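Planner treats glass door as free space at night

Asked in: Motion planning, perception

I'm running Kamon for planning on a single arm with a head depth camera. Task is wiping a glass door between a room and a balcony. In daylight the depth map has holes in the glass and I fill them from the door stiles, which works fine. After dark the holes go away and I get depth values behind the pane, so the occupancy grid marks the door as free and the planner happily routes the elbow through it.

I logged 87 plans last night and 21 of them crossed the plane of the glass. Voxel size is 11 mm. Raising the confidence threshold to 70 removed most of the bad points but also ate the dark wood of the stiles.

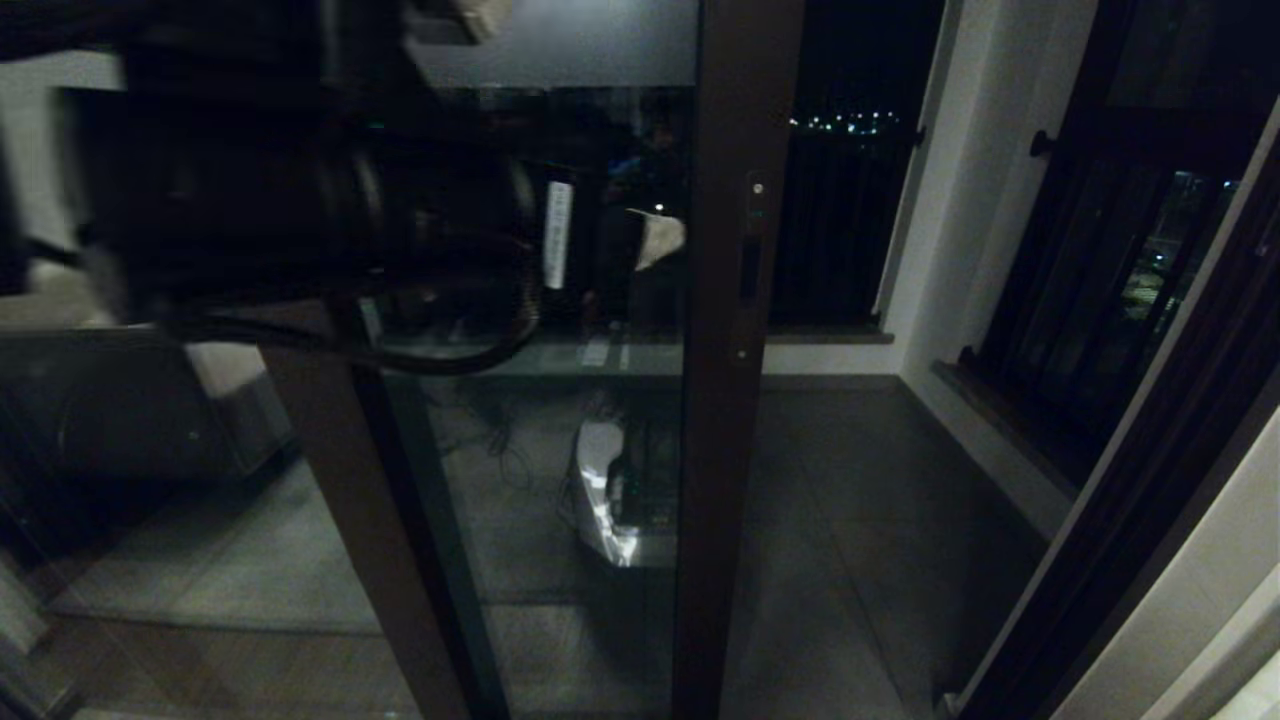
Halima Muriithi: Stop trying to get the pane out of depth. Reflections give you consistent returns at the wrong distance, so no threshold will sort them out. Fit a plane to the two stiles from the color image, then add it to the planning scene as a fixed collision box a bit thicker than your voxel size. Allow contact only between the wiping tool and that box. In Kamon it goes in the scene file, and it has to load before the grid starts updating - otherwise the free voxels win.

Second answer: we had this with Pluvivent and just turned on more lights. Helped some.

Third answer: What Halima said, but check the ray clearing too. The Khaemba driver clears along every ray by default, and rays through the glass will wipe out anything you put in the grid itself. Set clear_rays to false inside the door region.

Asker: Fixed box plus the clearing flag, no crossings so far. Marking Halima's as accepted.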